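Home | News | Visits | Members | Back issues | Contact

Print this page | E-mail to a friend

Wirkthorpe open day: a lot of walking, a little to see

I should say up front that I don't trust open days. I have been to enough of them since 2004 to know that the floor gets mopped, the interesting people get sent home early, and you come away with a tote bag. Natalia Palacios talked me into this one. She had the bus booked and needed one more name on the list.

Wirkthorpe is the part of Clitutville where the Bautista company used to store carpet. The building now holds workshops and test rooms on two floors, and the flyer promised "3000 square feet of everyday life under study." That phrase alone nearly kept me at home. We were group 13, which meant a start at 2:30 and a good long stand in the parking lot before it.

Rocío Gallegos led us around. She was pleasant and knew her building, though she had a habit of answering a question slightly to the left of the one you had asked. I wanted to know what a day's work in these rooms costs and who pays for it. I was told about the heating.

The ground floor was mostly corridor. There was a display of old order forms from the Bautista days, and I would have happily stayed with those for an hour. Someone had kept a complaint letter from a hotel about a stair runner, four pages, typed. Natalia had to come back and get me.

Upstairs is where they keep what they call the table rooms. The idea is that small things from a desk or a kitchen are set out on a plain surface, moved, and set out again, and somebody keeps track of how it went. Pens, a plate, odds and ends. I have a table like that at home and no one has ever asked to tour it.
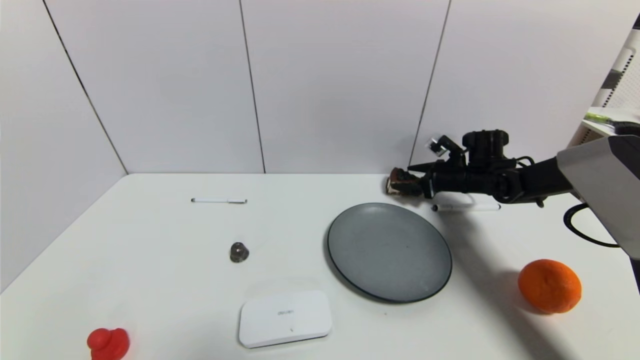
Clitutville Visits Club -- Outings Section

The table top is white and the walls around it are a pale gray, nearly white themselves, in smooth panels with thin dark seams between them. I found it a cold way to look at a plate. The plate is gray too. Two white pens lay more or less in line with the back edge, neater than any pens I own, and there was a short little metal cylinder standing near the middle that had our group guessing. Emiliano Huerta said a weight. I said a lid for something. Rocío was at the other end of the room by then and we never did settle it.

The small brown block got the most attention from our party. It has a mottled look, dark and tan, and Yusri Mandagi was sure it was cork. Could be. I would have liked to hold it.

My complaint is with the claim on the flyer. Everyday life, in my experience, has crumbs in it, and mail. If you want to learn how people put things away, I would start with a kitchen at 6 p.m. I said so, and Rocío said other visitors had made the same point. She wrote it down, or wrote something down.

To be fair to them, the question-and-answer half hour was better than I expected. Itzel Ponce asked how they decide when a table counts as tidy, and the discussion that followed was a real one, with two of the staff disagreeing in front of us. One thought a thing was tidy if you could find it again. The other wanted straight lines. I am with the first one -- my garage depends on it.

Coffee was in the old loading bay and was weak. The Bisine bakery had sent almond rolls, and those were very good. The visitor book was up to 262 names when I signed it, so plenty of people are more easily persuaded than I am.

Would I go back? For the order forms, yes. If you do go, take the later bus, wear a coat for the parking lot, and ask your questions upstairs, where the staff who do the work are standing. The next outing is in May and Natalia has the sign-up sheet.

Print this page | E-mail to a friend

This site uses cookies to remember your settings. By continuing to browse you agree to their use. OK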